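The Karnmont Repair Evening Letter
24 October 2020

Sandal season is over, the sandals have not been told

Every October we ask members to go through the shoe cupboard before the boots come out, and every October we get a bin full of summer footwear with half a beach still in it. This year's haul came to 353 pairs and 8 singles. If you are missing a left one, please write to us and describe it without using the words "comfortable" or "brown."

The first job in the back room was to clear a table. Those who have visited the Mfinanga Street workshop will know what this involves. The big white one had been holding the lamp parts since spring, plus a box marked MISC that turned out to contain two smaller boxes marked MISC. It all went under the stairs, where it will be safe from anyone trying to find it.
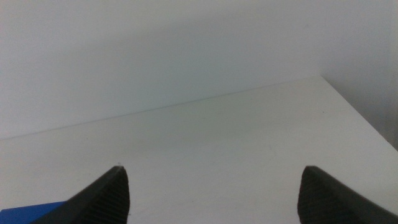 Photo: Karnmont Repair Evening

There are still smudges and scuffs on the white top, and there will be next year too. We have tried dish soap, baking soda and a product one member swore by, which mostly improved the smell. The official position is that the table is clean. Shoes can go on it. Sandwiches are a matter for your own conscience.

A word on method, as we had 400 flyers printed about it and 2 have been picked up. Knock the sand out over the yard, not over the sink. Brush the footbed toward the toe with an old toothbrush, then wipe it with a damp cloth and a drop of mild soap. Straps next, inside and out. Leave the whole business to dry in the shade. A radiator will do it faster and will also give you a sandal shaped like a potato chip. 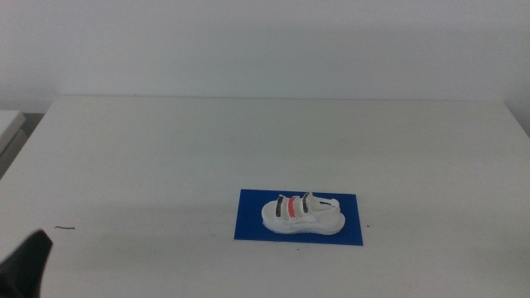 White soles are a test of character. People buy them in June full of hope, and by August they are wearing something the color of a sidewalk. If yours have striped straps, say dark gray or black at either side and red-orange in the middle, as on the little sandal on the blue mat, go gently with the soap and try a hidden spot first, in case the red decides to travel. Chunky soles collect dirt where the side meets the bottom, so run a soft brush along there before you declare victory. Leave bleach in the cupboard. We had a long discussion about bleach last fall and do not wish to reopen it.

The mats deserve a mention too. For years we worked straight onto the tabletop, and small white things put down on a big white table have a way of being looked for by three people at once. The new rule is that whatever you are working on goes on something blue. The rule was passed after a short debate in which green had its supporters.

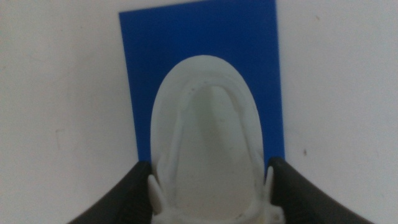
White on blue, according to the new rule.

Storage is where most good intentions end. Stuff the toes with plain paper (newsprint comes off on pale linings, ask us how we know), keep pairs together with a loop of string, and write the size on the box. The Onex bins by the door are free to take. The Cetemier bins are not, they belong to the choir, and the choir has noticed.

Anything outgrown but still sound can go on the swap shelf. Children's sizes are always gone first. Please don't leave shoes with split soles in the hope that someone handier than you will come along; we are the someone, and we have a queue.

Next time it's umbrellas. Bring yours, and bring the one you borrowed.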